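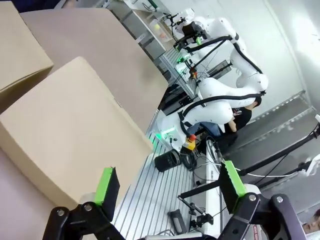
Brikeo Community > Packing and Shipping > Small cartons

Zipper pull sits above the rim when I pack a pencil case with a stapler

Zübeyde Kaplan
Posted in June

I pack desk sets for new hires. Each set goes in one corrugated carton with an attached lid, supplied by Sturus. The contents are a fabric pencil case with an oversized plastic zipper and a full-strip stapler. The order is 300 sets, and 85 are finished.

With both items in, the loop on the zipper pull stands above the rim at the back wall. When I fold the lid over, it presses on the loop and the front edge doesn't seat. Tape holds it down, but the lid bows and the cartons don't stack flat. I would like to keep the same carton because the labels are already printed for it. Does the packing order matter, or do I need a deeper box?

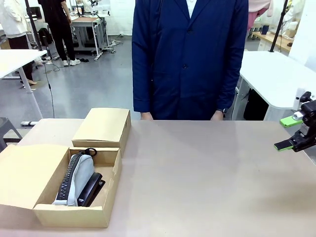
Case on the left, stapler beside it. The closed carton is directly behind.

The cases are empty when they go in. No filler so far.

cornerflap
Accepted answer

You don't need a deeper box. The case is leaning toward the back of the carton, and that puts the zipper edge and the pull at the highest point. The stapler is also lying diagonally, so it takes up floor area the case could use. Fix both and the height should come down.

Measure first. Lay the case flat on a table, press the air out and measure it at the slider, with the loop folded over. Compare that with the inside depth of the carton. If the case is the smaller number, proceed as follows.

1. Put the stapler in first, parallel to the long wall and pushed against it. Wrap it in one sheet of kraft paper. A bare stapler will rub against the fabric in transit.

2. Close the zipper completely. A partly open case spreads at the top and gains height. On a chunky molded zipper, check the teeth along the full length; one pair out of line makes a hump you can feel with a thumb.

3. Fold the pull loop down along the chain. If it springs back, hold it with a paper band around the case. Don't use tape on the fabric.
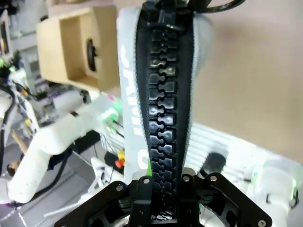

4. Lay the case flat on the floor of the carton next to the stapler, with the slider end away from the lid hinge. The hinge side has the least clearance while the lid is coming over.

5. Fill the remaining gap with crumpled paper, level with the rim and no higher. Close the lid without tape. If it stays down under its own weight, tape it.

Try this on 4 cartons and stack them before you redo the finished ones.

Clallero_returns

just buy deeper boxes. I had the same thing with toiletry bags and wasted an afternoon on it. Uçar sells one that's a bit taller with the same footprint, so your labels might still fit, check the panel size though

pallet_north

The accepted answer covers it. Two additions.

Take the staples out of the stapler, or put a strip of card between the arm and the base. Ours opened in transit on a long job (3,815 units) and we had loose staples in almost every returned carton.

Keep the finished cartons lid side up. If they are turned over, the case slides and the pull ends up against the lid again.

Zübeyde Kaplan

Measured. The case is lower than the carton wall with the loop folded. Stapler first, along the wall, and the lid closes flat. Paper band is on order. I will rework the 85 after the rest are packed.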